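Soler Gluten-Free Oat Crackers, 200 g box

I bought these at the Zundthorpe co-op in May after my usual brand went up in price. A box holds 26 crackers and costs a little less than the Ovard ones.

The ingredient list is short: oats, sunflower oil, rice flour, salt. The box says the oats are grown and milled apart from wheat. There is a gluten-free mark on the front and an allergen line on the side, which mentions sesame.

They are thick and fairly plain. They hold up under hummus or hard cheese, but soft cheese makes them crumble. The salt level is fine for me. My brother-in-law Dorian thought they needed more. Once opened they stayed crisp for almost 22 days in a tin. In the paper sleeve they went stale much sooner.
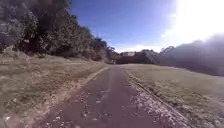 Are they safe for someone who can't eat oats at all?

Oats are the main ingredient, so pick a rice or corn cracker instead.

Four out of five. I'll buy them again.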